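Can a machine do the washing-up yet?

January 8, 2026

Every winter someone asks me whether it is time to stop training kitchen porters and wait for the robots. My answer this year is the same as last November. Keep training them.

I spent part of the autumn reading the trial notes from Maltolell, who make software for robot arms, and talking to the canteen at Shearer in Cundham. The canteen wants its trays cleared and its tables wiped. Maltolell wants to know if an arm can pick up one plain object without knocking it over.

Those are very different jobs. In the Prakley test, run wholly in simulation, the arm tried 1,185 pick-ups and managed 750. That is good progress. It is also no use to a canteen, where a porter who dropped every third cup would be sent home.

People who sell these machines like to show the finished chore. I would sooner look at the small part of it that still goes wrong. Fingers have to open wide enough, come in straight and close at the right moment. With a real cup there is also grease, a handle and someone's spoon left inside.

A simulated gripper with its fingers open and a plain grey cylinder between them, nearer the right finger than the left. 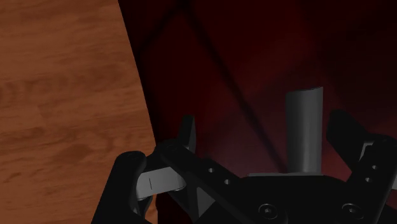
What I would buy now

A decent dishwasher, and a trolley with good wheels. Shearer paid 456 pounds for its trolley and it is used all day. I would look at arms again when one can clear 63 tables in a lunch hour with the customers still sitting at them.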